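3.2 Séchage des surfaces émaillées

Le temps d'égouttage a été relevé sur 410 pièces de la série Brundwood, à intervalles de 5 minutes. La position verticale réduit le film résiduel - l'effet décroît avec le diamètre.
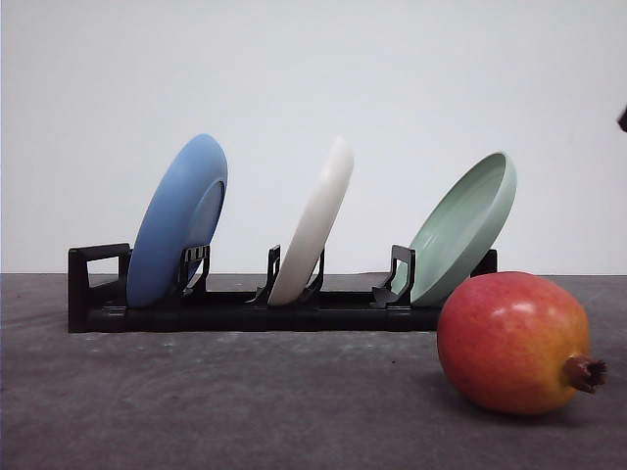 Figure 7. Trois pièces rondes dressées sur un égouttoir noir.

Le modèle de Gilani suppose une surface lisse et un drainage uniforme. Or de fins anneaux concentriques, comme ceux de l'assiette blanche ci-dessous, invalident localement cette hypothèse.
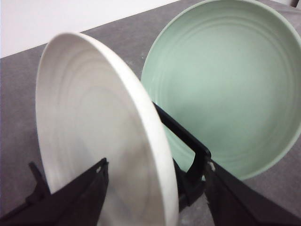

L'évaporation domine après 10 minutes. Le terme de rétention est alors ajusté séparément. Pour un bord épais et arrondi, tel celui de l'assiette, il dépend aussi du rayon de courbure.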